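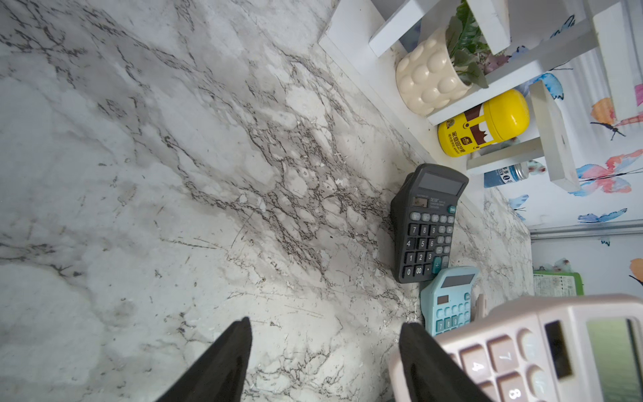 Arnix two-arm bench cell: notes from the Burkstead open day

Type: bench-top manipulation cell, two arms, three-sided enclosure
Seen: Burkstead open day, Saturday morning session
Time with the unit: 60 minutes, of which half was hands-on
Price: on application

The Arnix cell is sold as a complete station for teaching and recording small handling tasks. The buyer gets two arms with two-fingered grippers, a camera at each wrist, a third camera fixed outside the working area, and an enclosure built from aluminium extrusion. Control software is supplied under the Hernora name and runs on a separate machine. Burkstead had one cell running, with Asabe Osagie operating and Ibrahim Ugwu answering questions on installation.

Frame and enclosure

The frame is conventional slotted extrusion with panelled walls on three sides and the front left open. The arms are mounted at the two front corners, just behind the front rail. This gives both of them a clear reach to the middle of the floor and leaves the back wall free for fixtures. The drawback is that anyone loading parts from the front has to reach between the two base joints. With the arms parked this is acceptable. With the arms powered and holding position I found it awkward, and I would want a guard or at least a marked loading zone.

Wall and floor coverings are chosen by the customer. Burkstead had papered its walls with a butterfly print and fitted a marble-patterned floor, and had put in a white tiered stand with some household containers under it. A patterned background is a harder test for the vision side than plain grey board, and I gave the demonstration some credit for that.

The floor covering is the weakest component I looked at. It is scuffed and chipped, and there is debris on it. For a demonstration unit this is only cosmetic. For a cell that is recording data week after week, a surface whose appearance changes is a variable that has to be managed. Ugwu said that a harder sheet can be specified at order. I would specify it.

Cabling is average. The power and signal line on the left arm hangs in a loose run beside the link and would benefit from two more clips. Under the right base joint the wires and the edge of a circuit board are exposed at the front. A cover plate should be standard here.

The task

The main demonstration used pocket calculators and a shallow plastic tray. Calculators are a reasonable choice of part: flat, smooth, slightly tapered, and with keys that will be pressed if the fingers close in the wrong place. Lying flat on a hard surface they also offer very little edge to grip. The usual answer is to tip the part up with one finger or to slide it against something, and the Hernora software permits both.

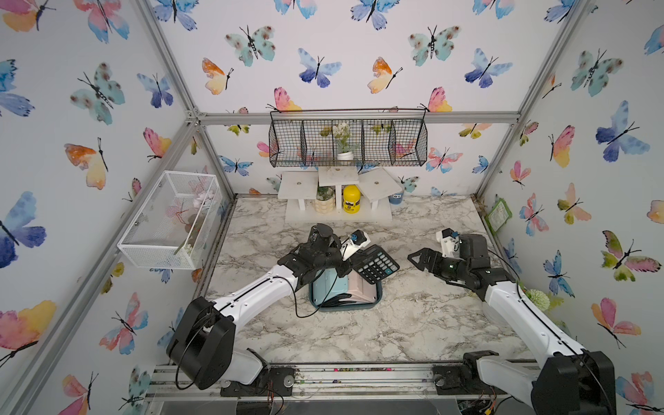
Calculator task, both arms reaching towards the tray from the front corners.

Tray work is where the second arm earns its cost. One arm can steady the rim or the part while the other adjusts its grip, and the handover routine is quick to set up. In my own attempts the slower of the two preset speeds gave cleaner placement, and the faster one tended to nudge the tray. The tray was free on the floor, without pins or a mat, so some of that movement should be charged to the set-up and not to the arms.

Burkstead supplied its own log for the task. It lists 1534 attempts, of which 1132 finished without an operator stepping in. The remaining 402 are not broken down by cause, which limits their use. Osagie put most of them down to a part left leaning on the tray rim, but the log has no field for this. I have asked whether one can be added.

Grippers

The fingers are dark, tapered and flat at the tip. They open wide enough for a calculator held across its width, and closing force is adjustable in software. There is a small green status light on the gripper body, which I found more useful than the indicator on screen because it is where the operator is already looking. Finger changes need a hex key and took Ugwu under two minutes per side. The tips supplied have no soft facing. For glossy plastic I would add one.

Wrist cameras

The cameras ride on small white mounts over the wrists and look forward past the fingers. Both fingertips stay in the picture at the bottom, so the closing gap can be judged directly.

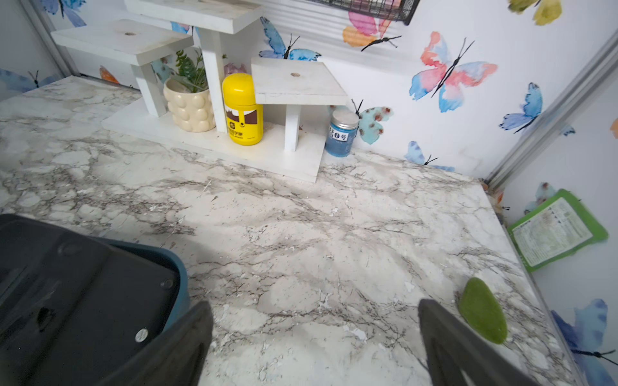
Field of view is generous and takes in the back wall as well as the floor. The cost is that parts at the far side are small in the image, and small print on them may not be legible. At close range the reverse applies, and a part beside the fingers can fill a corner of the picture and hide whatever lies behind it. The fixed camera covers most of these gaps, so I would not run the cell on wrist views alone.

Exposure is automatic by default. It can be locked, and should be, on a pale floor like Burkstead's.

Software

Hernora is plain and responsive. Recordings from all three cameras are saved with a shared clock, and playback can be stepped one image at a time. Notes can be attached to an attempt only after it has been saved, so a fault seen halfway through has to be remembered. Export worked the first time. The manual was written for the previous version and several menu names do not match.

Compared with the Iyamu cell

The single-arm Iyamu station is smaller, better cabled and simpler to load. It has no answer to a part that needs holding and turning at once. For picking loose items from a flat surface I would still take the Iyamu. For tray work, or anything with a handover in it, the Arnix is the stronger unit, provided the order includes the harder floor sheet, a cover for the right-hand base and faced fingertips.

Burkstead expects to have the cell on show again in August. Bookings for hands-on time go through its front desk.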